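Recording shoe demos with the hand-held gripper

Use this guide when you record someone placing a shoe on the wooden tray. One demonstration is one pick and one place. Read it through before your first session. 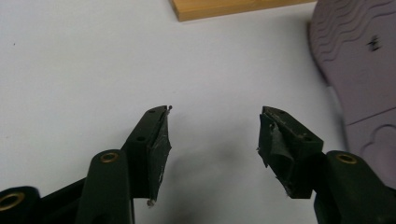
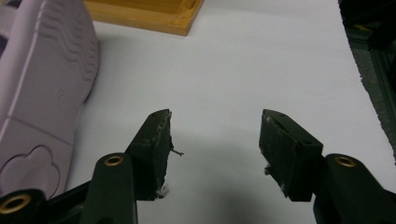
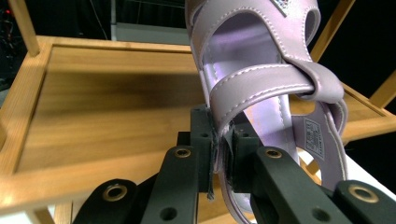

Kovell Demonstration Team - Teaching by Hand
Updated Jan 5, 2019 by Sumaiya Uddin

Before you start
Check the tape on the inner faces of both fingers. Replace any piece that has a loose flap or a frayed end. Pick off lint, then squeeze and release the handle a few times.

Recording
1. Put the tray on the white table and set the shoe down beside it. Change the shoe's angle each time.
2. Start with the fingers open and pointed at the table. Hold still for a moment before you move.
3. Close on the edge of the sole. Straps bend, and a grip on a strap is hard for the arm to repeat.
4. Lift, carry the shoe over the rim and lower it. Keep your wrist steady - quick turns blur the video.
5. Open all the way, back off and stop the recording.

If you drop the shoe, finish the take and mark it "drop" in Darkon. Do not delete it.

How many to record
The July set had 1,059 takes, and we threw out 74 of them, mostly for blur. Plan on 600 good takes for a new shoe type. Send questions about uploads to Lâm Trình.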